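Cardboard, again

Fri 3 April

So the long weekend has arrived and I'm spending it the way I spend most of my free time lately, which is fiddling about with small cardboard boxes. I love them! I've loved them since I was a kid in Wurkura, when my aunty Kiri Dunstan used to save me every carton that came through her shop (tea, light globes, cough lollies) and I'd turn the lot into a town along the hallway.

My favourite kind is still the little upright brown carton with a flap for a lid. Plain, no printing, stands up by itself. Put a red square near the top and a slot down low and it could be a letterbox or a ticket machine or the front of a very small bank. I go a bit silly over a red square on brown card. Two colours and you're done.

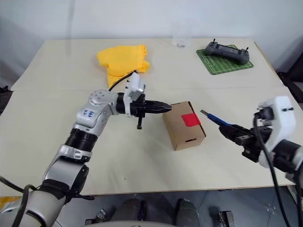

The slot is the part I'd fuss over if you're making one at home. Rule it in pencil first, then cut the two short ends before the long sides, because short ends are where the card likes to tear. I keep mine near the bottom of the front face. Up high looks fine too, but down low you get that nice blank stretch of brown between slot and red patch, and I reckon it makes the whole box look more serious.

For the red I've tried paint (soaks in and goes a sad brick colour), felt (lovely, fluffs at the corners) and plain coloured card, and card wins for me. Stick it down dry with a glue stick, press it under a book, go and have a cuppa. My book is a Foreck street directory that's no use for finding anything any more but weighs a tonne.

Lids! I used to tape them shut and I've completely changed my mind. A flap you can fold back gives you a second colour for free, as the inside of the card is often a bit darker than the outside. Score the fold lightly with an empty biro before you bend it and it'll behave much better.
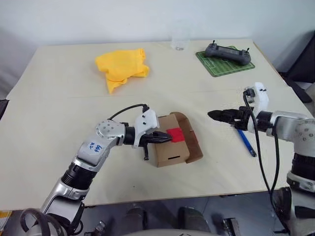

Lid partly open, red patch up near the top, slot down low.

Next up I want to try a row of 4 in different heights, like the shops on the main street in Brultow, with the slots all lined up. I've got the pencil lines done on the first two and the cat has already sat on one of them.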